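World Affairs Evening: who gets a seat at the table?

If you missed the May meeting of the Okden World Affairs Circle, I'm sorry, you missed a beauty. Tirta Lumenta came to talk to us about election observers, a topic I'd privately filed under "worthy", and we were still going well after nine o'clock with the kettle on for the second time.

Tirta has been an observer on 3 missions and started with the paperwork. Sounds dull, wasn't! A country holding a vote has to invite the observers in, and the letter of invitation says where they can go, how early they can arrive and whether they can stay for the count. Whole weeks are spent arguing over a single paragraph. On one mission the team had planned for 100 polling places, and the list shrank each time a fresh draft came back from the ministry.

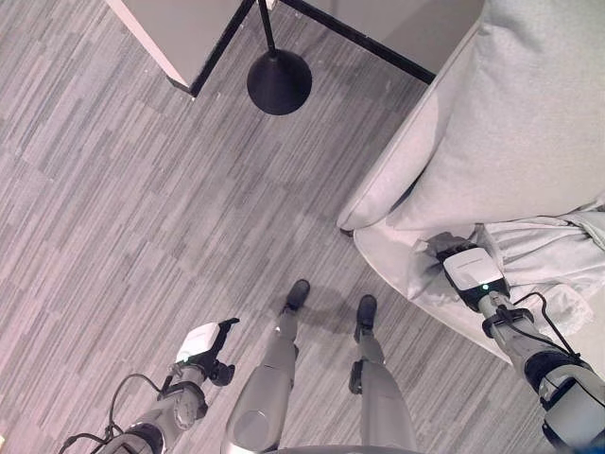 What I hadn't understood was how much of the work happens before voting day. The long-term people arrive months ahead and sit in on candidate meetings, read the local papers, listen to the radio and ask to see the voter roll. Tirta reckons you learn more from a quiet Tuesday in a district office than from the whole of polling day, when everybody is on their best behaviour and the ink is fresh.

Then came the part that got the room going. Should governments wait for the observers' report before they congratulate a winner? Irfan Latuheru thought yes, always, and said so with some force. A phone call from a foreign leader the morning after, he argued, makes the report a footnote. Tirta was more relaxed about it -- neighbours have borders to run and trade to keep moving, and they can't all go silent for six weeks while a document is edited. Hands went up everywhere. I had a go myself and was politely demolished. 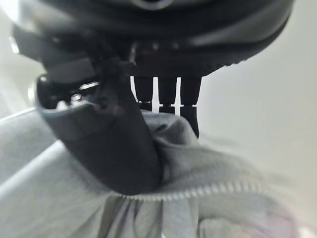 Three dark prongs beneath a rounded black housing, close up.

We also heard what goes into the report itself. Observers don't get to declare a vote good or bad, whatever the headlines say. They describe what they saw against rules the country has already signed up to, and they make recommendations. One of Tirta's reports had a recommendation about the height of the voting screens, which had been made for somebody a good deal taller than most of the voters. By the next election the screens had been changed. She was so pleased telling us that story, and I think we were all pleased with her.

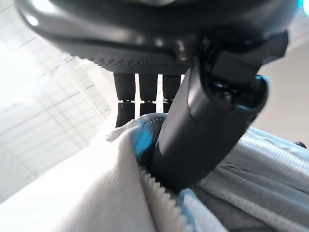
Questions ran to small parties, postal votes from overseas, and whether a team of 400 can see anything useful in a big country. (Yes, if they're spread properly and fill in the same form.) Someone asked if our own elections should be watched as closely. Tirta said of course, and that she'd love to see more of us scrutineering at home.

If you'd like to read further, she has left us her notes and a sample checklist. Both are in the blue folder at the Mesten Street library desk -- please sign them out and bring them back. 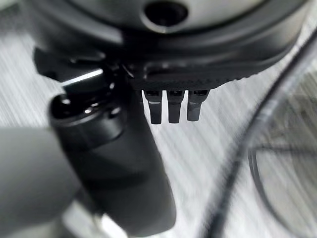 Next month Irfan takes the floor on small embassies: how a country with a handful of diplomats decides where to put them, and what gets missed in the places it leaves out. He's promised maps. Doors at seven, talk at half past, gold coin for supper. Bring a neighbour, and if you're able to bring a plate as well, let me know by the weekend before.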